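Buy the clamps first

Opinion, by Huw Morgan

Budget season again. September, which at Fluvby means everybody who wants an arm has a quote for an arm and nothing else. One line on the request, one big number, signature please.

I'm going to argue for the small lines. The boring ones.

Last year the Zarneldale shop put in for a bin picking cell. Arm, gripper, controller, all priced to the penny. Under "other" they had $300. Three hundred dollars for everything the arm touches, stands on or gets plugged into. It was gone before the table was level. Bins, clamps, tape, hose, cable ties, a second bin when the first one got scraped up. Then the gripper fingers. Nobody had a code to charge it to so it went on people's own cards, and one of those claims is still open as far as I know.

Look at any cell that does real work and see where the eye goes.
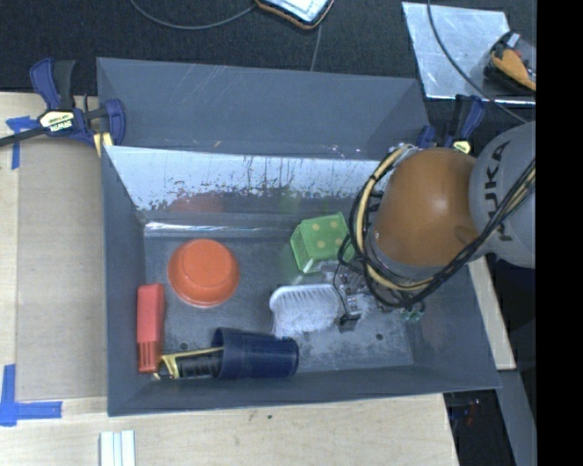
KUKA arm at a gray picking bin, with clamps at the rear corners.

The arm is the expensive part and it will outlast the rest of the table. But the bin floor is scuffed and stained, the pale strip along the back wall is worn into dark patches. Bins are a consumable. Budget them like one. Same goes for the cable bundle, which on a busy cell gets bent and dragged all day long and is always the thing with a lead time.

And the clamps! IRWIN bar clamps, the kind you get at a hardware store. I have sat in meetings where a custom fixture plate was quoted at more than $533 per corner and no one blinked. Try clamps. If the layout is still right after three months, then go buy your plate.

The parts in the bin cost money too. A cup, a bowl, a ribbed tray, none of that is much on its own, but they crack and go missing, and a cell tested on one kind of object will pick one kind of object. Ndung'u in purchasing wanted a single part number repeated 200 times because it was easier to order. Easier, sure. Useless for us though. We needed odd shapes, hollow things, stuff that rolls over.

The Wuda quote on my desk is the same story. Nice arm, fair price, and a spares page that says "TBD". I sent it back. Sales guy was a little suprised.

So what I'd want on the form, before anyone signs:

A consumables line, per year, not one time.
Spare cables and hoses, ordered with the arm.
Someone's hours for swapping bins and resetting the layout. Those hours are real and they always come out of a tech's lunch.

If that means a smaller arm this year, fine, get the smaller arm. I would take a modest one that runs in all 3 shifts over a big one parked for weeks waiting on a hose. Finance won't love it, a yearly line is harder to get past them then a one time buy. I get that. Put it in anyway, forms are due to me by noon.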